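Section 5: Setting up incident reports and parent alerts

I wrote this part of the guide after my own first month running Fillow at a small school, so it's in the order I wish I'd had! You'll need your administrator login and your school's safeguarding policy open next to you.

1. Sign in to Fillow and open Settings, then Safety, then Incident Reports. If Safety is missing from your menu, your account is set to Staff. Ask whoever set up your school to switch it to Administrator.

2. Click New Report Form. I called mine "Concern about an adult" because I wanted it kept well apart from playground scrapes and lost property. Pick names your staff will understand in a hurry.

3. Choose who receives the report. You must enter at least 2 people. Mine go to me and to Cecilia Akpalu, our deputy head, and neither of us can remove the other.

Caution: never add a whole staff group as a recipient. Fillow will let you do it, and everyone in the group will get the child's name straight away.

4. Under Reminders, set the first one to 10 minutes and the second to 30. These go out only if the report hasn't been opened (I've had the second one exactly once, during a fire drill).

5. Turn on Lock After Sending. The person reporting can still add a note later, but the original wording stays as they typed it. Please don't skip this one.

6. Send a test. Tick the Test box first, type any old thing in the Details field, and press Send. Both recipients should see it with a gray banner across the top.

Note: if you moved over from Dadell, your old reports come in as read-only. They keep their dates but lose their attachments, so download those before you close the old account. I did mine in April and it took me an entire afternoon.

Caution: Fillow does not contact the police or child protection services for you. If a child is in danger, phone first and fill in the form afterward.

Parent alerts live on a separate screen, under Messages, and they never pull text from a report. You write them yourself, keep them short, and leave out names. I draft mine in the evening and read them again before school starts, which has saved me from a few clumsy sentences. 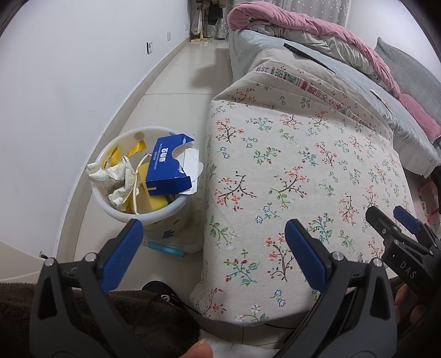
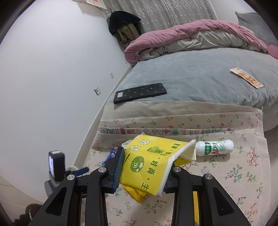

Can a teacher see a report that was made about them?

Only if a recipient shares it. Reports are hidden from the person named in them, and that includes the search results and the activity log. If the person named is one of your usual recipients, Fillow leaves them off and sends it to the backup contact you entered under Safety.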